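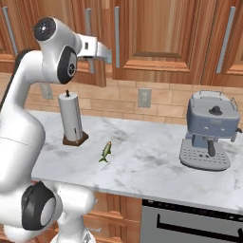 Manninen Opens Countertop and Cabinet Showroom in Sorkthorpe

SORKTHORPE, November. Manninen, a family-run supplier of kitchen cabinets and stone counters, has opened a showroom on Mullalard Road. It is the company's second location and replaces the small sales office it kept behind the Granda tile warehouse.

The showroom has six full kitchen displays and a sample room where customers can take home door fronts and stone offcuts for up to seven days. A refundable deposit applies to stone samples. Staff will also price jobs from a hand sketch, provided the wall lengths are marked.

Manninen has fitted about 2000 kitchens in the region. Raised-panel wood doors remain its best-selling line, and marble is the counter customers ask for most. Both are now kept in stock, which shortens the usual wait for standard sizes.
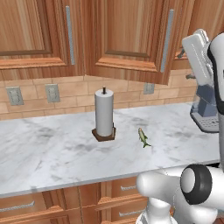 Edmund Zalewska said customers often pick a door from a small chip and are surprised by the color once a whole wall is up, and that full-size displays should cut down on reorders. Impi Valtonen added that marble buyers will be given written advice on sealing before they sign.

The showroom opens at 9 a.m. Design appointments can be booked at the front desk or by phone. Trade accounts held at the old office carry over without a new application.

Press contact: Elli Halonen, Manninen, Sorkthorpe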